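参观斯坦布里奇袜厂开放日

2/28/20，我去了一趟Stundbridge的织袜厂。这家厂叫Kerekes，一年只对外开放两次，另一次在六月。从Ollent坐区间车过去，下车后沿河边走到头就是厂门，门牌很小，容易走过。

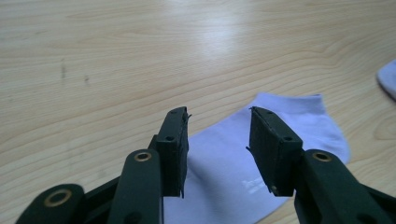
门口先登记，领一张访客卡和一副耳塞。同一批进去的有十来个人，多数是附近的居民，还有两位做毛线批发的。带队的是厂主Dezső Kerekes，他讲话不快，每到一个车间先停下来讲完，再让大家进去看，因为里面机器开着基本听不见。

第一站是纱线仓库。架子一直排到屋顶，纱筒按成分和色号分开放，棉的在左，羊毛混纺的在右。仓库里要控制湿度，门开久了墙上的表就会报警，所以我们进出都得快。Kerekes先生说纱太干容易断，太潮又会让尺寸不准，夏天最难管。他拿了两筒白纱让大家摸，一筒精梳，一筒普梳，手感差别很明显，精梳的没有什么毛头。

第二站是织造车间，也是全厂最吵的地方。圆筒织机一台挨一台，袜子从袜口开始织，往下到袜跟，再到脚掌，最后从机器下面的管子里吸出来，这时候袜尖还是敞开的。织袜跟时针筒不再整圈转，改成来回摆，听声音能听出来，节奏会突然变。编号13的那台是厂里最老的，现在只用来织小批量的厚袜。管这台机器的师傅叫Norbert Kovács，在厂里干了多年，换针不用看图纸。他给我们演示了怎么找断针：织物上会出现一条竖着的细道，顺着细道往上对，就能对到那根针。

第三站是缝头。短袜和船袜走自动缝头机，厚袜仍然由人一针一针套在圆盘上缝，这样脚趾处没有凸起的线棱。缝头的几位工人允许参观者站在旁边看，但不能拍照。我看了一会儿，套一只袜子用的时间比我想的短得多。

接着是定型和检验。袜子套在扁平的金属脚板上，进蒸汽箱，出来以后就平整了。没定型的袜子看上去又小又皱，和店里卖的几乎不像同一种东西。检验台的灯很亮，检验员把袜子撑开看一遍，有漏针和油污的放到另一边，能洗的送去洗，不能洗的做次品处理。

中间休息时在食堂喝了咖啡，有人问产量。Kerekes先生说一张订单最少1000双，普通白袜的单子一般是2000双起，再小就要看织机有没有空档。又有人问为什么不多做彩色提花，他说换花型要停机调试，小厂承受不了太多停机。他提到厂里最畅销的一款，货号1012，中薄棉质短袜，袜口的弹力线改过好几次，以前的客人抱怨勒脚踝。

最后一站是一间小陈列室，叫Rilomport室，名字取自厂里早年的一个商标。里面放着老式手摇织袜机、旧样品册和几本手写的工资簿。手摇机可以试，我摇了几圈，用力不匀，织出来的一段松紧不一。样品册比较有意思，每页钉着一小块织片，旁边用铅笔记了针数和纱支，有些页边还写着客户的意见，比如“袜跟再深一点”“太白，要本白”。

出口处有工厂店，价格比市里便宜，次品筐里的更便宜，不过不退不换。我买了几双羊毛混纺的厚袜，店员提醒说头一次洗要翻过来，用凉水，不要进烘干机。只收现金，这一点网页上没写，去之前最好准备好。

几点实用信息：整个参观大约走一个上午，车间地面有油，不要穿光底鞋；长头发要扎起来；楼梯比较陡，没有电梯，推婴儿车的只能看一楼的部分。儿童可以进仓库和陈列室，不能进织造车间。厂里没有停车位，开车来的停在河对岸，过桥走回来。报名要打电话，六月那一次人比较多，想去的提早打。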